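Is Landgate season 2 worth it if I bailed on season 1?

Setsuko Furukawa
I made it three episodes into Landgate and got bored, but my sister swears the second season is way better (she cried!). Can I skip ahead or will I be lost?

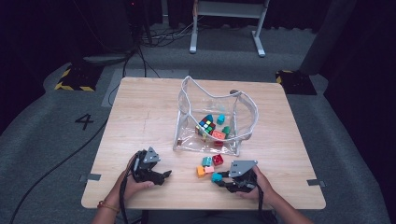
2 min read

Rangel
Skip to the season 1 finale, then go. You only need to know who bought the hotel in Hutotdale. Season 2 is so much funnier, I watched it all on Sunday!

Previtach
no, watch it in order

user3214
Mostly agree with Rangel, but add episode 6 or the brother won't make sense.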